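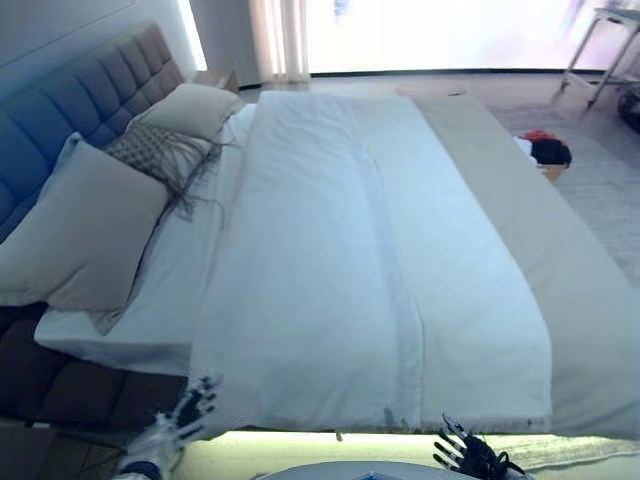
*Bedroom with a tufted blue-gray headboard and stacked pillows.*

**Juvthorpe man charged with taking deposits on rentals he did not own**

JUVTHORPE – A Juvthorpe man has been charged with theft by deception after investigators found that he had collected deposits on short-term rentals he had no right to offer, the Gumholm County Prosecutor's Office announced.

Wendell Ruiz-Ortega was arrested without incident at his home on Lindqvist Avenue shortly after 7 a.m. He is charged with six counts of theft by deception and two counts of forgery. He was taken to the Gumholm County Jail pending a first appearance in Superior Court.

According to the complaint, Ruiz-Ortega operated under the business name Flurken Stays and advertised furnished apartments and houses in Juvthorpe by the week and by the month. The listings used photographs and addresses copied from other websites. People who answered the listings were sent a lease agreement by email and asked to pay a deposit by bank transfer before receiving a door code.

The deposits ranged up to $857. In each of the cases charged, the renter arrived to find the property occupied or the code did not work. Calls to the number on the lease went to a voicemail box that was full.

The investigation began in March, when a traveling nurse reported to Juvthorpe police that she had been turned away from an address on Lindqvist Avenue by the owner, who had never listed the house for rent. Detectives later obtained records for two bank accounts opened in the name of Flurken Stays. Those records show 64 incoming transfers. Investigators are still contacting the people who made them, and more charges may follow.

The forgery counts relate to signatures on leases that were made to look as if they came from the property owners. Both owners named in those counts have given statements. Neither is suspected of any wrongdoing.

"We are asking anyone who sent money to this business to call us, even if the amount was small or they got part of it back," said Assistant Prosecutor Nii Amissah, who is handling the case. "Please keep your emails and bank statements. Do not delete the text messages."

Anyone who dealt with Flurken Stays should contact the Financial Crimes Unit of the Gumholm County Prosecutor's Office during business hours. Reports may also be made in person at the front desk of Juvthorpe police headquarters. Callers should have the date of the transfer, the amount, and the address of the property that was advertised.

Renters are reminded to confirm who owns a property before sending a deposit. Ownership records for all addresses in the county may be searched free of charge at the County Clerk's office.

The charges are accusations. The defendant is presumed innocent unless and until proven guilty in a court of law. The name of his attorney was not available at the time of this release.

**Media contact:** Public Information Desk, Gumholm County Prosecutor's Office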